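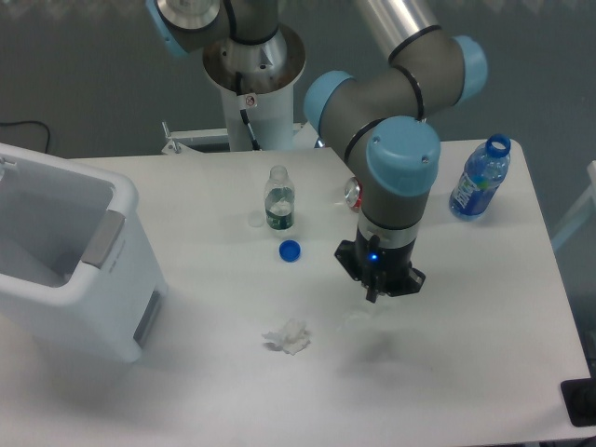 Last changed: Saturday, January 1, 2022

Speaker notes – "What's Left on the Table"
Talk for the Bulport neighbors' evening, slides by Xiaoqing Zheng

Start right away, no long hello. Ask who had a drink with them today and where the bottle or can is now. Wait for the laughs, then go!

Slide 1. Leave it up while people find seats. A clear bottle with a green label and a little water still in it, a blue cap, a can on its side. I love this slide because it's every table I've ever cleaned up after a meeting. Ask the room what they would pick up first. Let them argue a bit – last time in Mimov it went on so long that I had to skip the part about jars.

Slide 2. The last sip. Pour it on a plant, or down the sink. Don't rinse five times, one quick swirl is plenty for plain water. Soda and juice need more (ants!).

Slide 3. Caps. This is my favorite part, so watch the clock. Our hall asks for caps back on the bottle. Cheng-en Tam's building in Pan wants them in a separate tub, and they had 3,000 in there by December. Tell people to read the sign on their own bin. Pass the tub around here.

Slide 4. Cans. Stand them up before you carry the tray, they roll like crazy. Have someone try it with 2 empties and a tray, it always gets the room going.

Slide 5. The sorting game. 12 items, teams by row, one minute. Don't help! Answers are on the green card in my folder.

Questions. Somebody will ask about labels. Ours can stay on, but I still need to check for Gitero before the next talk.

Bring: tray, tub, green card, spare bags, tape for the signs.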